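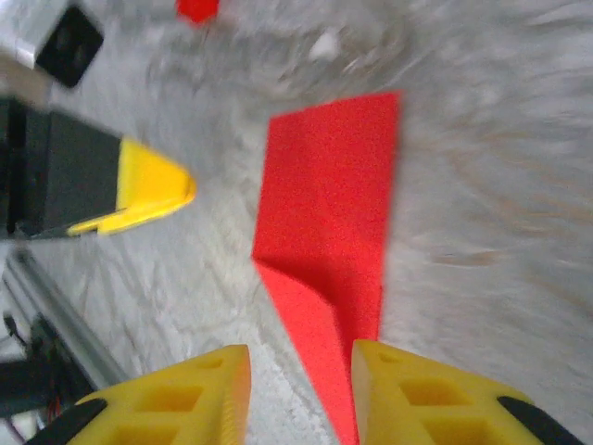

Benedikt Stüber

Flollo sit pad

I started making the Flollo because of a ferry. The Ukis boat has steel benches on the top deck, and in February they'll freeze you right through your jeans before you're out of the harbor. My sister brought a folded bath towel the first year (it got soaked, of course) and I spent the whole crossing thinking there had to be something nicer to sit on!

So now there is. The Flollo goes in your coat pocket or down the side of a backpack, you unfold it wherever you stop, and you sit on it. I've used mine on stadium steps, tree stumps, church pews and one very long school concert. It weighs less than a paperback and I keep forgetting which coat I left it in.

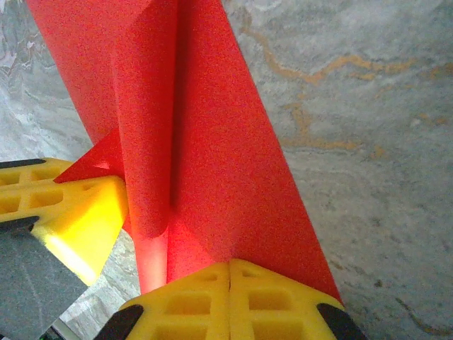

Page last changed: Mar 29, 2026

What's new: the gray is back — thank you for all the emails, I did read them — and the red is staying for good. The green is sold out and I don't have a date for more. Prices haven't moved. One pad is $11, a family set is $29, and shipping is the same for either.

Folding it up again takes a try or two. Go lengthwise first, then over in thirds, and tuck the loose end under. If it springs open in your bag, flip it over and start from the other side. Plenty of people just roll it, and that works too. 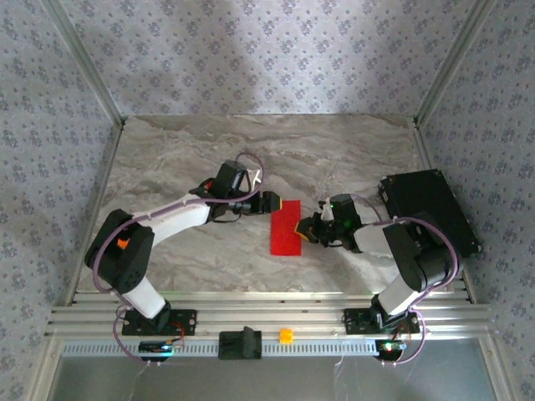
The red one, laid flat

To clean it, use lukewarm water and a bit of dish soap, then leave it over a chair overnight. Please keep it away from radiators and campfires. I lost my own first one to a camp stove at Pistau and I'm still a little sore about that.

If you want a pad for a canoe or a kayak seat, this isn't thick enough. Go for the Meinecke cushion, two pages on, and get the strap with it.

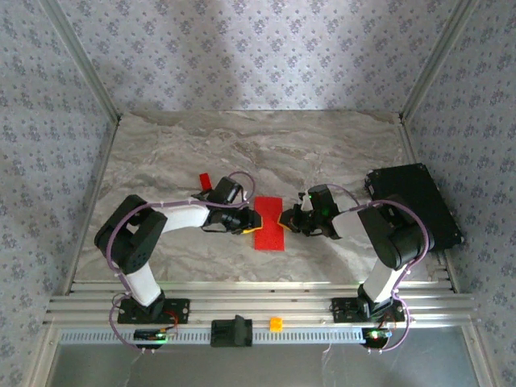 Ordering and returns

I cut them in batches of 200 and pack them myself, so orders go out twice a week. If you don't like the color, send it back unused and I'll swap it. Clubs and schools can write to me for a bulk price, and tell me which colors you'd like, a mix is fine.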